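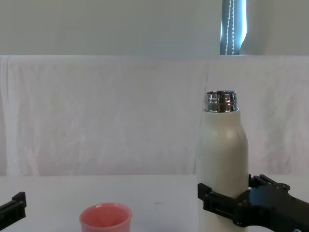

How much water goes in per pour? 198 ml, the same every time, weighed first.

4.2 Filling a narrow neck from a cup. Bottle stays uncapped thruout. Rim to rim, slow tilt, no funnel. 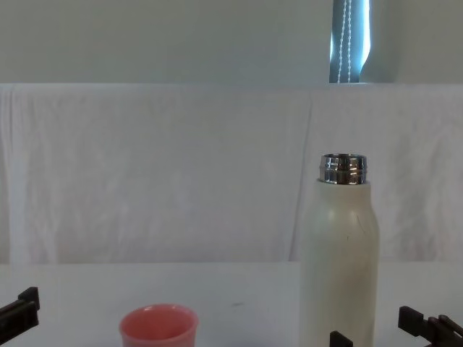
Spills were wiped and weighed too, towel method as in 4.1. Almost 300 pours logged by April.
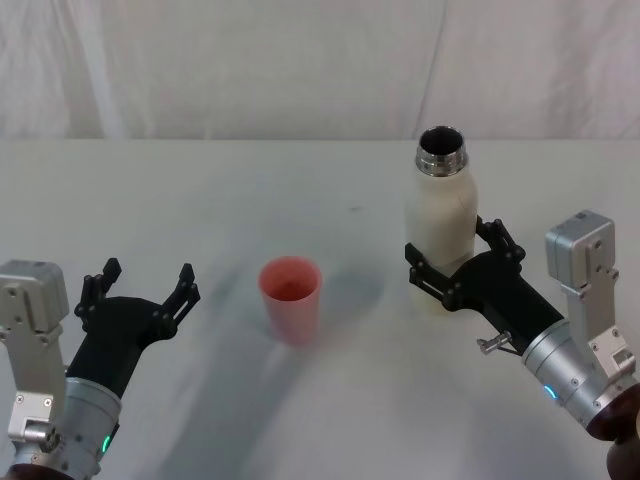
Household Tasks Group, Lumenta

Figure 2. Pink cup, white table.

Soft rims drip more at the end of a pour, we think. Not tested seperately.

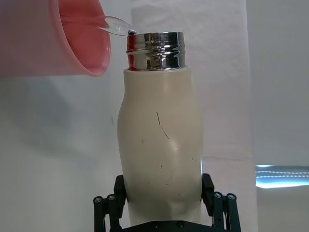 Frauke Hinrichs objects that drips depend on tilt speed more than on the rim. Left open for now.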